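2025년 3월 29일 토요일

포장 작업 노트, Holum 작업실

오전에 비닐봉지부터 정리했다. 지난번에 받아 둔 얇은 손잡이 봉지가 상자 하나에 뒤엉켜 있어서 크기별로 나누고, 손잡이가 찢어진 것은 따로 뺐다. 남은 것이 313장. 재고표에 적어 두었고, Zetance 쪽에 추가로 주문할지는 4월에 정하기로 한다. 주문 번호는 지난번과 같은 2347을 쓰면 된다.

이번에 보려는 것은 작은 통조림 한두 개를 봉지에 담을 때의 순서다. 큰 물건은 어떻게 넣어도 봉지가 따라 펴지는데, 작은 캔은 봉지 바닥까지 가지 못하고 중간 주름에 걸리는 일이 잦다. 걸린 채로 손잡이를 들면 한쪽으로 쏠리고, 내려놓을 때 캔이 입구 쪽으로 굴러 나온다. 오늘 오전에도 두 번 그랬다.

방법은 세 가지로 나눠서 했다. 첫째는 봉지를 눕혀 놓고 캔을 옆에서 밀어 넣기. 둘째는 봉지 입구를 위로 벌려 세우고 위에서 내려놓기. 셋째는 봉지를 판 위에 대충 펴고 캔을 가운데 세운 다음 봉지를 끌어 올려 감싸기. 첫째는 빠르지만 캔이 주름에 잘 걸린다. 둘째는 봉지가 저 혼자 서 있지를 않아서 한쪽 손이 계속 묶인다. 셋째가 제일 나았다. 다만 캔 밑에 비닐이 몇 겹 접혀 있으면 똑바로 서지 않으니 먼저 손바닥으로 한 번 눌러 펴야 한다.

흰 플라스틱 통은 판 오른쪽 뒤에 두는 것으로 정했다. 앞쪽에 두면 봉지를 펼 자리가 모자란다. 지금 자리도 봉지가 넓게 퍼지면 통 모서리와 조금 겹치는데, 작업에 방해될 정도는 아니어서 그대로 둔다.
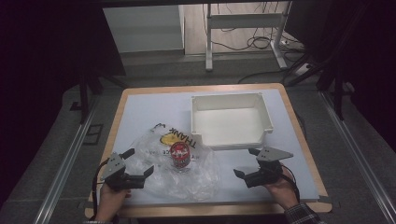

통 자리에 대해서는 Droner 쪽에서 메모가 왔다. 봉지와 통이 겹치면 봉지를 들어 올릴 때 비닐이 통 테두리에 걸려 찢어질 수 있으니 손가락 하나 너비는 띄우는 게 좋겠다고 한다. 자기들은 통을 아예 탁자 밖 받침에 올려 두고 쓴다고. 그리고 한 번 구겨진 봉지는 새 봉지와 다르게 움직이니 결과를 섞어 적지 말라는 말도 덧붙였다.

두 번째 지적은 맞는 말이다. 오전 기록에는 새 봉지와 쓰던 봉지를 구분하지 않았다. 오후 것부터 표에 칸을 하나 만들어 '새것/쓴 것'을 적는다. 오전 것은 기억이 확실한 줄만 채우고 나머지는 빈칸으로 남긴다. 통을 띄우는 문제는 탁자 밖 받침까지는 필요 없어 보이고, 판 뒤쪽으로 조금 더 미는 정도로 해 보겠다.

봉지 상태에 관한 메모 몇 가지.

글씨가 인쇄된 면을 위로 놓으면 앞뒤를 헷갈리지 않는다. 무늬 없는 봉지는 입구를 찾느라 시간이 더 든다.
손잡이가 꼬인 채로 두면 셋째 방법에서 한쪽만 먼저 당겨진다. 캔을 놓기 전에 풀 것.
정전기 때문에 얇은 봉지 두 장이 붙어 나오는 경우가 있다. 꺼낼 때 입구를 비벼서 확인.
찢어진 봉지는 버리지 말고 Hawthorne이라고 적힌 상자에 넣는다. 완충재로 쓴다.

캔은 빨간 라벨이 붙은 작은 것 하나로 계속했다. 이것보다 키가 큰 캔은 아직 해 보지 않았다. 무게 차이도 봐야 해서 200그램짜리를 따로 준비해 둘 생각이다. 유리병은 바닥이 미끄러운지 먼저 확인하고 나서.

탁자 위 판은 끝나고 마른 천으로 닦았다. 물걸레로 닦으면 비닐이 달라붙어서 다음 사람이 고생한다. 쓰던 봉지는 접지 않고 통에 넣어 두었으니 월요일에 이어서 할 사람은 그것부터 쓰고, 모자라면 새 상자를 열 것.

남은 일: 재고표 옮겨 적기, 통 위치를 테이프로 표시하기, 큰 캔 찾아보기.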